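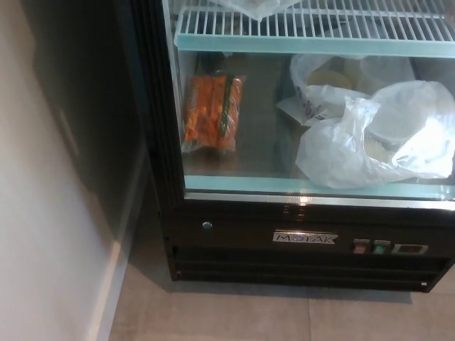

Nevera expositora con puerta de cristal: las zanahorias de abajo se congelan y las de arriba no

Publicado por tecla_rota en Electrodomésticos › Frío — julio de 2018

Tengo en el office un expositor negro de puerta de cristal, comprado de segunda mano, marca MIGTAK. Lo usamos como nevera normal para la compra. Las bolsas de plástico van tal cual al fondo, sobre la base, y las zanahorias quedan de pie a la izquierda, en su envase transparente. El estante de rejilla blanca queda casi vacío, con alguna bolsa.

Problema: lo que toca la pared trasera abajo amanece con escarcha. Las zanahorias salen vidriosas y luego blandas. En el estante, un termómetro marca 7 °C; abajo no lo he medido. He girado el termostato en los dos sentidos y solo consigo cambiar un problema por otro. ¿Es la sonda, la junta o la forma de cargar?

Sawsan Yammine

Antes de tocar la sonda, descarte la carga. En un mueble de este tipo el aire frío tiende a bajar por el fondo y retorna por delante. Si las bolsas ocupan la base de pared a puerta, el retorno se cierra: abajo se acumula frío y arriba no llega circulación. Es compatible con lo que describe.

Orden de comprobación:

Separe todo 3 cm de la pared trasera. Con bolsas flexibles es difícil mantener esa distancia; use una cubeta rígida de poca altura.

Saque los productos de las bolsas de la compra. Una bolsa abierta que cae hacia la puerta puede además quedar pillada en la junta. Lo ligero puede ir a la rejilla.

Coloque un termómetro dentro de un vaso de agua en la base y otro en el estante. Lea a las 12 horas, sin abrir. El termómetro al aire no sirve, oscila con cada arranque.

Si la diferencia sigue por encima de 4 grados, revise el ventilador interior (si lo lleva) y después la sonda.

La junta se comprueba con una tira de papel: cierre la puerta sobre ella y tire. Debe ofrecer resistencia en todo el perímetro, también en la esquina inferior del lado de las bisagras.

Las zanahorias aguantan bien cerca de 0 °C, pero no por debajo. Si ya se han helado, para crema valen.

pacoferre_

A mí me pasaba con un Landeg y era el termostato. Lo cambié y listo. Pagué alrededor de 700 pesos con envío, no me acuerdo bien. Mira si el tuyo tiene tornillo de ajuste detrás de la rueda.

neverin

Ojo, muchos expositores de cristal son para bebidas y no están pensados para queso, verdura ni nada delicado. Mira la placa: si pone clase climática N, por encima de 32 °C ambiente no garantiza nada. Mi Skutska en octubre va perfecto y en verano es un desastre — lo tengo asumido. Lo de las bolsas no creo que influya tanto.

Sawsan Yammine

Influye si tapan el retorno. La placa conviene mirarla igualmente.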